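Pack the night before, and pack small

I love a small bag. I have 6 days in February to thank for it, when I took the slow train to Grededel with one backpack and came home wanting to travel that way forever. I used to haul a suitcase the size of a washing machine, full of shoes for parties that never happened!

The big win was the little stuff. Chargers, clips, pens, all the bits that sink to the bottom and come up tangled. Now I spread them on the bed before any of them go in, and I look at them for a good long minute. Half of it goes back in the drawer, and I feel lighter already.

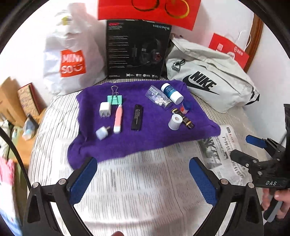 A reader who had seen my last column wrote in to say that packing light is fine until it rains for a week, and that she would take the second sweater every time. Fair enough! I'd take the sweater too (wool, thin, worn on the train). It's the third one I'd fight her over.

My bag is an old Pimudo with a broken side pocket, and it weighed 92 ounces on the way out. I walked from the station to the guesthouse without stopping once, up all those stairs, and I was at the window with a coffee while the taxi line was still going around the square.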